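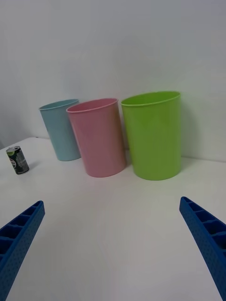 Blue fingers, wide open, with three plastic cups and a small can on the table.

How Do You Buy a Robot?

Suppose your school in Fenville wants a robot arm that can put cups away. You might think buying one works like buying a bike. You go to the store, you pick the one in your favorite color, and somebody's uncle ties it to the roof of the car.

Robot shopping is slower than that, and it has more paperwork. The grown-up in charge of it usually starts with a question so dull you could fall asleep halfway through: what is the job?

"Put cups away" sounds like a good answer. It is a terrible answer. Which cups? Tall ones get wider at the top, so the fingers have to open wide enough to fit. A short can needs the hand to come down lower. And what does "away" mean? A shelf? A box? The floor? (Your idea of "away" and your parents' idea may be different. A robot has no idea at all until somebody gives it one.)

So the first thing you buy is nothing. You write a list of everything the robot will have to pick up and where each thing should end up. This is called a specification, which is a long word for being fussy on paper.

The arm and the hand are two different things

Many robot arms are sold without a hand. Imagine opening a birthday present and finding an elbow.

The hand is often called a gripper, and you choose it to match the job. Some grippers are stiff. Some have fingers that bend a little around whatever they are holding, and that can be handy with a plastic cup, since a cup that has been squeezed flat is a poor cup. Others use suction, like a very serious vacuum cleaner.

A small camera near the wrist lets the robot look at what its fingers are up to. Remember to put the camera on the list too.

Let's spend some pretend money

Merja Ahonen plans equipment for a workshop called Narnuteo, and she likes to use tokens to explain budgets to kids. Say you have 300 tokens. You find a splendid arm named Jiko, and it costs 204. Hooray! You have 96 left, and you are already thinking about ice cream.

Put the spoon down. The gripper costs 35, so now you have 61. The camera costs 14, and that leaves 47. You still need a sturdy table and a big red stop button. Somebody has to learn how to run the whole thing, and lessons cost tokens. After that come spare fingers. Fingers rub against things all day and they wear out, and it is always the left one, according to Merja, who admits she has never checked.

Whatever is left goes in a pile marked "Oops." Every good budget has one. Grown-ups call it a contingency fund so that it sounds as though they meant it.

Try before you buy

A sensible buyer asks to see the robot do the real job with the real things. A video of it dancing doesn't count — unless your school needs a dancer. Bring your own cups. Try different colors, because a camera may find a bright green cup against a white wall more easily than a pale one. Move them closer together and see what happens.

Then ask the boring questions. Who fixes it? How long do the parts take to arrive? If you order in August, will it be ready when class starts? Will it fit through the door? Measure the door.

Your turn

Pick one chore at home and write the fussy list for it. Include every object, how tall it is, and where it goes. Then give the list to someone in your family and have them follow it exactly, with no guessing allowed. Fix the list wherever they got stuck. Socks are harder than they look.

Search articles Type a word Go

Text by L. Meléndez | Questions? Ask the Narnuteo kids' desk | © Narnuteo, Fenville | Back to top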